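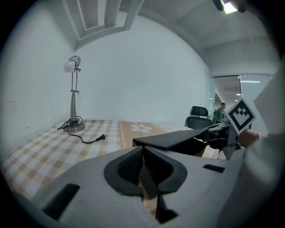 Marina Galanis wrote to ask whether the Dreddale sheet goes thin after a summer of washing, because her last checkered one did, and she'd rather pay a little more than go through all that again.

It's a fair question, Marina, and we hear it a lot! The Dreddale is woven for us by Stojanović in a good close cotton, and the one on my own bed has been through the machine every week since last August without going limp on me. The squares are tan, beige and white, with a tan band across the middle and a white daisy sort of flower on it — cheerful, I think, without shouting at you when you walk in tired.

**Dreddale checkered bedsheet**

- Item no. 448
- Cotton, flat, one size for double beds
- Wash warm, tumble low, iron if you're the ironing kind
- Price: $77, or $567 for a carton of 8

We also carry slender silver desk lamps with a round base and an adjustable pole, under the Lelex name, and they look very nice in the same bedroom. Ask for Shanti Rajput when you call and she'll gladly put the two in one box for you. Orders go out within 4 working days.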